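Guides > Buying > Mortgages and surveys

How to challenge a down valuation

January
By Leilani Haddad

You agreed a price, the lender sent somebody round (or more likely looked at a screen), and now they say the place is worth less than you offered. The usual advice is to appeal. I'm not convinced most appeals are worth the bother, but if you're going to do one, do it properly.

Get the report first

Ask your broker or lender for the valuation itself, or at least the reason code. Some lenders won't hand it over. Ask anyway, in writing, and ask whether anyone set foot in the property. A desktop valuation is easier to argue with than a visit.

Check the dull facts

Read it for mistakes before you get cross about the figure. Bedrooms, floor area, length of lease, whether the loft room counts. A plain error is the best thing you can find. "The agent thinks it's worth more" gets you nowhere, and the agent is paid by the seller.

Find three sales, sold and not asked

Use the Land Registry figures. Asking prices are wishes. You want homes of the same type, sold in the last six months, as close by as you can manage. Clyde Pruitt, a broker at Skellum, tells his clients to stay within 500 metres, and I'd be stricter still if there's a main road or a school boundary in the way.

Work out the price per square metre for each. If yours is still the dearest of the lot, stop there. The valuer may be right, and you'd do better to show the seller your sums.

Write it up short

One page. The address, the error or the three sales, and the figure you think is fair. Leave out the new kitchen unless it's wrong in the report. Leave out how long you've been looking too.

Send it through the broker if you have one, and ask for a date by which you'll hear back. "We'll look into it" is no sort of date.

Meanwhile, talk to the seller

Don't sit waiting. Ask for a lower price, or to split the gap. On a home agreed at £345,000, a valuation £5,000 short is a conversation. One that's £38,000 short is a warning, and I'd want a very good reason to make that up out of savings.

Changing lender is the other way out. It can work - a different valuer may take a different view - but you may pay new fees to be told the same thing.

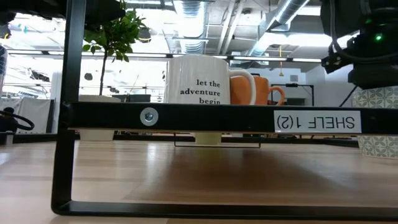
Two mugs, one white and one orange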